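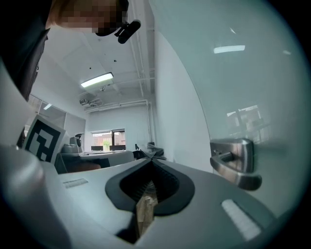
Wide lens against narrow lens, October, begun at 9.40 in the morning and written up over a very late sandwich. I had half promised Sihan Li that I would settle the lens question before we ordered anything more, and so most of the day went on the Lukeck wide lens, the one that gives us the round picture with the dark corners. My feeling going in was that it bends things too much to be of use near the edges, and I've had to soften on that. The wall on the right sweeps round like the side of a bath, yes, but the lever handle on it is perfectly clear, rose plate and all, and so is the square marker standing up on the left behind the gripper. With the narrow lens I would have had to choose between the two. I'd still not want to measure anything from out there without the correction switched on, but as a way of knowing which bit of the room the hand is in, I was rather charmed by it.

Print | E-mail

What we were comparing, for anybody coming to this page cold (hello, Danica, I know you've been away): the wide lens and the narrow lens on the same Vlček hand grippers, recorded through the Tulska box, first with the old settings and then with the new ones. Same pads all day, same cables, same person holding them for as long as my shoulders would allow. Ximena Ocampo took over after lunch, and I have marked in the log where the change came, as she holds them lower than I do and closes them more gently.

The morning runs were all reach and close, reach and close, on the foam blocks and then the cardboard tubes. Fairly dull to do and very dull to watch. I took the wide lens first on purpose while I was fresh, and then in the afternoon worried that this had given it an unfair start, so we did a short second round the other way about. The second round told the same story, which was a relief, as I really didn't want a third.

A few things I noticed as I went, in no sort of order.

With the narrow lens you get a lovely big view of the object, and you lose it the moment you turn your wrist. I knew this in principle. Doing it forty minutes on end you begin to move like somebody carrying a full cup of tea, keeping everything level so the block stays in view, and that is no good to us at all. The whole idea of recording by hand is that the hand does what it would do anyway. Ximena said the same without my prompting her, so I am counting it as a proper finding.

With the wide lens you stop thinking about the camera. I turned and reached and leaned over as I pleased, and when we went through the recordings later the object was in view from start to finish in nearly every run. It is smaller in the picture, naturally. Nathalie Robichaud's worry has always been that it would be too small for the little jobs, the screws and washers and so on, and I can't answer her from today as we did no small things. On the list.

The old Tulska settings dropped frames again. In the worst run I lost 273 of them, all in one lump near the end, just as I was turning back from the far shelf, and the playback jumps from one side to the other in a most alarming way. With the new settings I saw no dropped frames at all in the afternoon. I'm trying very hard not to get excited, having been excited about Tulska settings before (see my pages from the spring, or better, don't).

The weight. I keep meaning to write about the weight. The grippers themselves are quite light, and for the first stretch you wonder what all the fuss was about. Then comes a point where the forearms start to complain, and from there the closing gets sloppy. For me that point came at 20 minutes almost on the nose, both times. I'd suggest we make that the longest stretch before a rest and put it on the sheet by the charger, where people will see it. Elvia Montes has asked for a shorter one for new people and I think she's right, but she should pick the number, having trained more of them than I have.

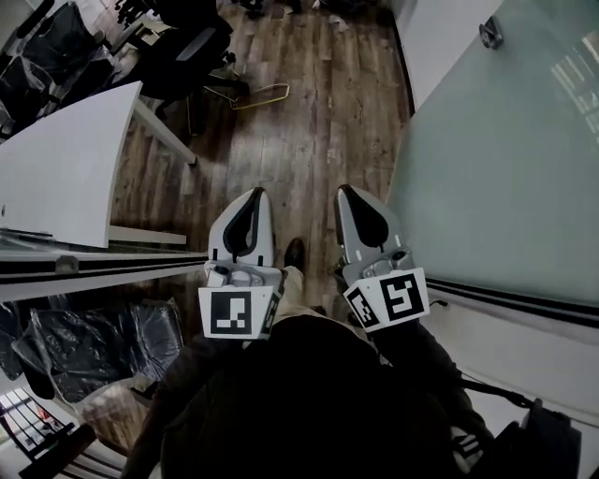

Do both hands need markers, if the job only uses one of them?

Put them on both. The tracking works out where one gripper is partly by where the other one is, and when we tried a single marked hand back at Drumalcombe the position wandered badly as soon as that hand went behind something. It takes a moment to fit the second set, and you'll very likely want the other hand in the end anyway, if only to steady the box.

Sihan asked me that over the partition and I thought I might as well put it down here, as it comes round every time we have somebody new. The other one that comes round is whether you may wipe the markers with the blue spray. Please don't. A dry cloth is fine, and if one is really grubby print another, there is a folder of them on the shared drive under Vlček.

I should say a word about how the grippers feel when you walk with them, as I did a good deal of walking today and hadn't before. The trick is to keep the elbows in and let the tips go ahead of you. If you let them drop to your sides the tracking holds on for a little and then gives up, and it takes its time coming back. I spoilt one run like that by stopping to have a chat with Elvia with my hands down. Entirely my own fault and a nice chat all the same. For the long walking runs it might be worth having Tulska beep when the tracking goes, and I'll ask Danica whether that's an afternoon's work or something worse.

Lunch was late. The log shows a gap there. There is nothing wrong with the file.

After lunch, settings. I started with the exposure left on automatic, which is how the Lukeck comes out of the box, and then fixed it by hand. Automatic is friendlier, you needn't think, but it breathes: every time the gripper tips up and catches a lamp the whole picture goes dim and then creeps back, and if you happen to be closing on something at that moment you lose the part you wanted. Fixed at 200 on the Tulska slider the bright things are a bit too bright and the dark things a bit too dark, and they stay that way, and I found I much preferred it. I've saved that as a preset under my initials. Please copy it before changing it, I have been burnt before. 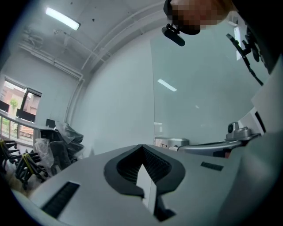 Pads next, as the lens is all very well but it's the pads that do the holding, and any camera we choose has to let us see them. I had been afraid that with so much room in the picture the jaw would shrink to nothing. It doesn't. Looking at it again this evening, you get the long strip light on the ceiling, the window and the monitors over on the left, even the chairs in their plastic down in the corner, and the jaw still sits large in the middle at the bottom, with the ribbed mesh of the pad plain to see on either side of the white strip. I could follow the pattern of the ribs without enlarging anything. So for checking wear, or for seeing whether someone has fitted a pad crooked, the wide lens is good enough, and I'd stop using the separate inspection photos if Nathalie is happy with that.

On the grip itself I have less to report. The pads held the foam well, and the cardboard tubes well enough if you took them across the middle. Taken near the end, a tube tends to swing, and you have to follow it round with your wrist. Ximena got the knack of this much sooner than I did. She comes in from a little to one side and lets the tube settle before closing all the way, and her runs look so much calmer than mine that I think we should use hers for the demonstration and quietly bury my own.

One oddity. In 3 of the afternoon runs the opening recorded for the left gripper reads a shade wider than the right with both fully closed. It's small, and steady, and it was there whichever lens was on, so I doubt the camera has anything to do with it. Could be that the zero was set with a bit of fluff in the jaw. I've noted the run names in the log and I'll set the zero again first thing, before anybody picks them up.

Where I've got to, then. My vote goes to the wide lens for all the walking and two-handed work, fixed exposure, new Tulska settings. I would hold on to the narrow pair until we have tried the small parts, and I'd be glad if somebody other than me did that, as I've rather made up my mind and it would be good to have a sceptic. Nathalie, this is you. The washers are in the jam jar.

Still to do:

Zero the left gripper again and repeat one closed run.
Small parts, both lenses, Nathalie if willing.
Ask Danica about the beep.
Rest time on the sheet by the charger, Elvia to choose the one for new people.
Copy the afternoon recordings off the Tulska box. I have only done the morning.
Find out who has the short cable. I had it at four o'clock and then I didn't.

Print this entry | E-mail this entry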